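Search this book
Enter keyword

Chapter 4
Rooms, Doors and Rehearsal: A Visit to the Herkow Lab

Reading time: 12 minutes

Most people meet a robot for the first time at an open day. They stand behind a strip of tape, the robot crosses the floor, and someone with a microphone explains what it is doing. This chapter starts with one of those days and works backward to the software that made it possible.

The open day took place in August at the Herkow lab in Grernstead. The lab builds Pluver, a wheeled household robot with a single arm. Visitors came through in groups of 12, and each group stayed for 70 minutes. Kayode Aliyu, who ran the sessions, spent the first part of each one at a desk with a large screen. The robot itself stayed on its charger until he was done.

Several visitors were surprised by this. They had come to see a machine move and were looking at a computer. Aliyu told them that nearly everything Pluver knows about houses was learned on that screen, in rooms built from software. The lab keeps a library of 141 such rooms. They are furnished the way people furnish real homes, with rugs, pictures on the walls, and things left lying on tables. 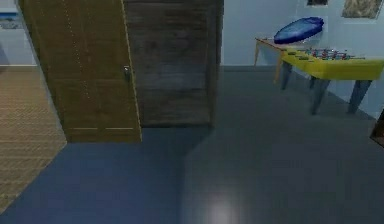 A simulated room has to do two jobs. It has to look enough like a real one that a vision system trained on it will still work in somebody's house. It also has to behave like a real one — a door must swing on its hinges, and a table leg must stop a wheel. The first job belongs to rendering and the second to physics. We treat them separately in Sections 4.1 and 4.2, although in practice a fault in one is often mistaken for a fault in the other.

Doors take up a good part of this chapter. A closed door is a flat surface that a robot can treat as wall. An open one is harder. It hides part of the space behind it, it takes floor area away from the path, and its position may change between one visit and the next. A planner that stores the door as a fixed obstacle will fail the first time someone moves it.

Furniture on legs is the other recurring problem. A range sensor mounted low on the robot sees the legs and the gaps between them, and may report free space where the tabletop would catch the arm. Glossy floors add reflections that a camera can read as objects. Ebere Etim, who maintains the room library, keeps a list of such cases and adds to it whenever the real robot gets something wrong.

In the second part of the session, Pluver came off its charger and drove through a doorway into a small furnished room. On one run it stopped short of the door and waited until Aliyu restarted it. He showed the group the same stop on screen, replayed in simulation, and pointed to the value in the planner that caused it. That value is called the Nwosu margin in the lab's own notes, and we will use the name here. It is defined in Section 4.3.

Before reading on, you should be comfortable with coordinate frames (Chapter 2) and with the basic sensor models in Chapter 3. Readers who have already used a simulator can skim Section 4.1 and begin the exercises at the end of Section 4.2.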